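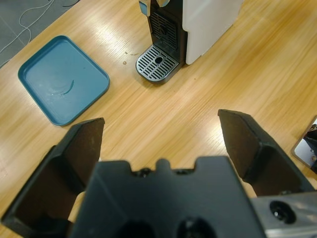 Do you need a tray on the table? A sceptic's notes

Every tidying page I read tells me to "corral" things on a tray. Keys, pens, mail, salt and pepper, all of it goes on a tray and the table is supposed to stay clear. I have tried this for longer than I care to admit and I have doubts.

A tray fills up. Put an empty one down in April and by the next month it holds batteries, a coupon and the cap of something. You haven't tidied, you've built a pile with a rim. My friend Ayana Sisay swears by hers, but she empties it every night before bed, and I suspect she could do without the tray.

Where I do use one is for small jobs at the table. Screws, beads, seeds, the insides of a pepper mill. A low rim is enough to stop a screw from rolling onto the floor, and a plain, flat color makes small parts easier to spot than they are on streaky wood grain. Set it down empty and put it away empty. If it lives on the table, see the paragraph before this one.

What to buy

Plastic is fine. I paid 900 for a Nyamweya serving tray with handles and it did nothing that a cheap one doesn't, apart from being too long for the drawer. Rounded corners are worth having, as crumbs wipe out of them. Square ones need a toothpick.

Ignore "non-slip" on the label until you've tested it. The Billeo I tried slid across the table the first time I leaned on a screwdriver. A damp dishcloth folded under the tray holds better, but don't leave it on bare wood when you finish.

Pale marks in a plastic tray

Before you scrub, find out what you've got. Run a fingernail across the mark. If it catches, it's a scratch and no cleaner will take it out, whatever the bottle says. If it feels smooth, try a little white vinegar on a cloth, wait a minute, rinse and dry. Hard water marks usually go on the first or second try. Baking soda paste gets recommended for both. I'd skip it on a shiny surface, where it can leave a dull patch bigger than the mark.

The table itself

Wipe along the grain with a barely damp cloth, then a dry one. I've stopped using spray polish. It looked great for an afternoon and then showed every fingerprint under the ceiling light. If you want to know how clean the table is, turn on the light and look at it from low down at one end. You may prefer not to.

Felt dots under a tray do help with scratches, provided you brush the grit off them now and then. Mine fell off in the sink.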